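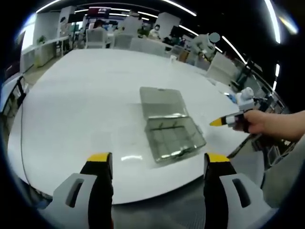 Votcombe Method

The Votcombe method is a form of hands-on therapy for the neck, shoulders and upper back. It uses slow, sustained pressure applied with the flat of the forearm or the heel of the hand, followed by guided movement of the treated joint. It is named after the town of Votcombe, where it was first taught. Practitioners come mostly from massage therapy, with a smaller number from physical therapy and chiropractic. The method is usually offered as a complementary treatment and is not a licensed profession in its own right.

Contents
1 History
2 Technique
3 Training
4 Research
5 Safety
6 Reception
7 See also

History

The method was put together by Sneha Pal, a massage therapist who ran a small practice above a pharmacy in Votcombe. Pal had trained in general relaxation massage and later took courses in joint mobilization. Many of her clients worked at the Tremville textile mill, a short bus ride away, and complained of stiffness between the shoulder blades after long shifts at the looms. She began to combine long holds on the upper back with small arm movements made by the client, and kept handwritten notes on the order in which she did them.

Those notes became the first course handbook, a stapled booklet known among early students as the gray book. It listed 11 holds. Later editions dropped three of them, two because they duplicated others and one, a hold on the side of the neck, on grounds of safety.

The first class met in March in a rented room at the Votcombe public library and had six students. A second teaching site opened in Tremville two years later. The Grollitz Clinic, a private outpatient practice, adopted the method soon afterward and sent its own staff to be trained. Grollitz teachers changed the order of the session, placing the shoulder work before the neck work, and this version is sometimes called the Grollitz sequence. Most current practitioners learn both.

A disagreement over the name followed. Pal had never registered it, and several teachers were advertising "Votcombe bodywork" courses that lasted a single weekend. The matter was settled when the main teaching sites formed the Votcombe Method Register, which opened on 13/07/2018. The register lists people who have finished the full course. It had 446 names in its most recent published list.

Technique

A session normally lasts 50 minutes. The client lies face down on a padded table for the first part and sits on a stool for the second. Clothing is usually kept on, although some practitioners prefer to work on bare skin with a small amount of unscented oil.

The session has 4 stages.

Settling. The practitioner rests both hands on the client's upper back and waits for the breathing to slow. No pressure is used. The handbook gives two minutes for this stage.

Holding. Pressure is applied with the forearm along the muscles on either side of the spine, from the base of the neck to the lower edge of the shoulder blade. Each hold is kept for five to eight slow breaths. The practitioner does not slide or knead, and the pressure is released as gradually as it was applied. Pressure directly on the spine is not part of the method.

Guided movement. The client moves to the stool. The practitioner keeps one hand on the treated muscle while the client lifts, turns and lowers the arm. In the Grollitz sequence this stage is split in two, with the shoulder done before any work on the neck.

Closing. The client sits quietly, then stands and walks across the room. The practitioner watches the shoulders and head during the walk and writes down any difference from one side to the other.

Clients are commonly given one or two exercises to do at home. The most widely used is the wall slide, in which the forearms are placed against a wall and moved slowly upward until the elbows are level with the eyes.

The holds resemble those used in several older forms of pressure massage, and Pal acknowledged this in the second edition of the handbook. What is particular to the method is mainly the pairing of each hold with a set movement and the fixed length of the hold, counted in the client's breaths.

Training

The full course consists of 155 hours of classroom teaching and supervised practice. Applicants must already hold a qualification in massage, physical therapy, chiropractic, osteopathy or nursing. Roughly half the hours are spent on practical work, and the rest cover anatomy of the neck and shoulder, note keeping, and when to refer a client to a doctor.

Students keep a log of practice sessions, which is read by a teacher before the final assessment. The assessment is a complete session given to a teacher, followed by a spoken interview. A student who fails may repeat it once without taking the course again.

People on the register are expected to take a refresher day every second year. The register can remove a name for missed refreshers or after a complaint, but it has no legal powers, and a person who has been removed may go on practicing under whatever license they already hold.

Research

Little formal research has been done. The Acharya study, named after its sponsor, the Acharya Foundation, is the only one of any size. It compared the method with ordinary massage and with a printed exercise sheet in office workers who had long-standing neck stiffness. Both hands-on groups reported less stiffness than the exercise group at six weeks. There was no clear difference between the two hands-on groups, and by six months the scores of all three were close together.

The authors noted that participants knew which treatment they were getting and that many in the exercise group had stopped using the sheet. They called for a larger trial, which has not taken place.

A later survey collected 1,000 client questionnaires from practices in Tremville and Votcombe. Most respondents said they were satisfied, but the forms were handed out by the practitioners themselves and the survey had no comparison group. It is generally treated as a record of customer opinion.

Claims that the method helps with migraine, poor sleep or digestion appear on some practice websites. They have not been tested, and the current handbook tells practitioners not to make them.

Safety

Reported side effects are mild and include soreness and tiredness on the day after treatment. Bruising has been reported by clients taking blood-thinning medicine.

The handbook advises against treatment for people with a recent fracture or dislocation of the neck or shoulder, severe osteoporosis, fever, or a skin infection in the area. Clients with numbness or weakness in the arm, sudden severe headache, or dizziness when turning the head are to be referred to a doctor and not treated. During pregnancy the face-down stage is replaced by holds done in the seated position.

Reception

The method has remained mostly local. Practitioners outside the Votcombe and Tremville area tend to use parts of it within a general massage session and do not always advertise it by name. Some massage teachers have argued that the holds are ordinary techniques under a new label and that the course is long for what it covers. Supporters point to the referral training, which many short massage courses leave out.

Insurance coverage varies. Some plans pay for sessions when they are given by a licensed physical therapist or chiropractor as part of a wider course of care. Sessions given by massage therapists are usually paid for by the client.

See also

Joint mobilization
Manual therapy
Massage
Neck pain
Trigger point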